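Clurville library gets its evening hours back

2026-05-17

Good news for those of us who can never get to the library before it closes! Starting next month the Clurville branch will be open until nine on two nights a week, after a long stretch of shutting the doors at five. I went along to the town meeting where the vote happened, mostly because my own card had been gathering dust and I wanted to see who else cared that much. Plenty of people did. I ended up standing at the back next to the coat rack.

The money comes out of the town's general fund, and the council passed it after a pretty short debate. A petition with 274 signatures had been handed in by Brisa Zamudio, a nurse who works days over in Clerurbridge and hadn't managed to borrow a book in person for over 2 years. She told the council she'd been sending her teenage son in with a list, and he kept coming home with the wrong volume of everything. That got a laugh, and I think it got a couple of votes too.

Stepan Tkachenko, who runs the branch, was careful not to promise the moon. The late nights will be staffed by two people, the checkout desk and the reading room will be open as normal, and the local history room will stay locked after five. If you want the old maps or the parish registers you'll still need to come in the daytime or ask ahead. The parking lot behind McIver Street will be free after six, and I for one had no idea we were ever paying for it.

There was one grumble, and I thought it was a fair one. Kittipong Thongsuk, who lives right across from the side entrance, asked about the outdoor lights. They shine straight into his front bedroom, he said, and at the moment they click off at half past five. The council agreed to put shades on them before the new hours start. He said he'd believe it when he saw it, but he did sign up for the Polish conversation group on his way out, so no hard feelings I guess.
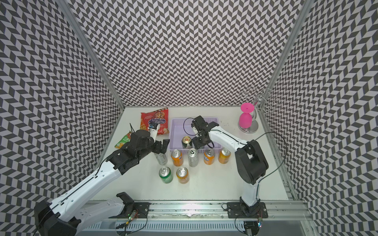
About that group - it's the thing I'm most looking forward to. Stanisława Duda used to run it on Saturday mornings and had to stop when her shifts changed, and now she's bringing it back on one of the late nights. Beginners are welcome, and you can bring a snack as long as it isn't crumbly. The chess people want the other evening. They asked for the big table by the window and the knitters asked for the same table, so Stepan has that to sort out.

Late fees, before you ask, are staying as they are. Renewals can still be done by phone, and if your card has expired you just need something with your address on it. The book drop on the McIver Street side is being fixed as well (the flap has been stuck since November, and I've got the scraped knuckles to prove it).

The new hours are on trial until spring, and the council will look at the numbers then. I've got a stack of mysteries on hold already, so I'll see you in there.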